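Trindell open afternoon, May

The leaflet promised 80 toys to try. I went for the number puzzle, having read too often that such things teach counting. 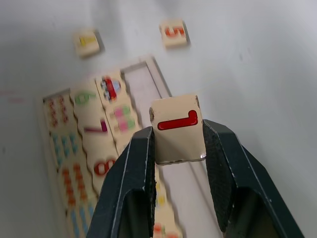
The red 1, a bit worn at the edges.

Each numeral has picture tiles to go with it – dots, fruit, vehicles. Fine, if a child looks at them.
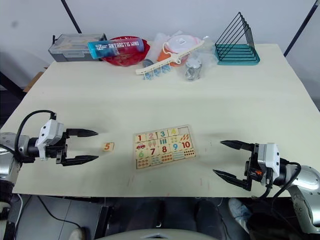
I have my doubts. Mine would match the shapes and ignore the sums.
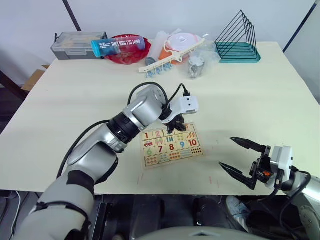 The verdict

Tharindu Siddiqui swears by it. The 7 and the 8 are both red, though.
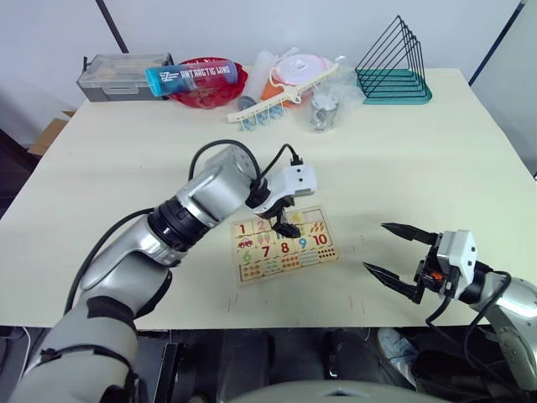

I'd borrow one before buying.

Contact Trindell | Back to top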